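Planning software meeting, 26 November 2020

I'm doing the minutes again, so apologies in advance for the spelling and for anything I've got the wrong way round. Shout before the next meeting if I've missed your bit.

Last minutes: agreed, apart from the line about Jorton, which I'd put down as finished. It is very much not finished! The log viewer part works, the replay part doesn't, and it stays on the list.

Planner: we spent most of the meeting on this. The new version of Lunia went through the full set of recorded starts and 131 of them gave a path first time, which cheered everybody up. The ones that didn't were nearly all cases where both arms want the same bit of table. At the moment each arm plans as if the other one will stay put, and then the safety check stops the pair of them and we all sit and look at the screen. We talked about planning them together (slow, but proper) or giving one arm right of way (quick, a bit rude). We're going with right of way for now and will look again once the timings are in.

Perception: the wrist view came up next. Cup edges are coming out well on the white table, but the mask sometimes swallows the shadow of the other gripper and decides the cup is much wider than it is. I'd like us to try the old colour check from September before anyone starts retraining – it was crude but it never fell for a shadow.

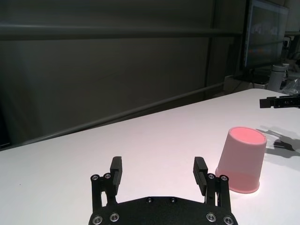 Wrist view: pink cup upside down beside the right finger, shadow of the second gripper on the table.

We also had a long chat about the open-finger margin. It's set to 30 mm in Deddale and to something else entirely in the Lunia config, and I couldn't find out who changed it or when (possibly me). From now on it lives in Deddale and Lunia reads it from there.

Oosthuizen branch: two of us have tried to merge it and both gave up. Leave it alone until the tests are green.

Actions
Right of way rule in the planner – planning pair
Colour check back in, behind a switch – me
Move the margin setting – me again
Jorton replay – still open

Any other business: please stop naming log folders "new".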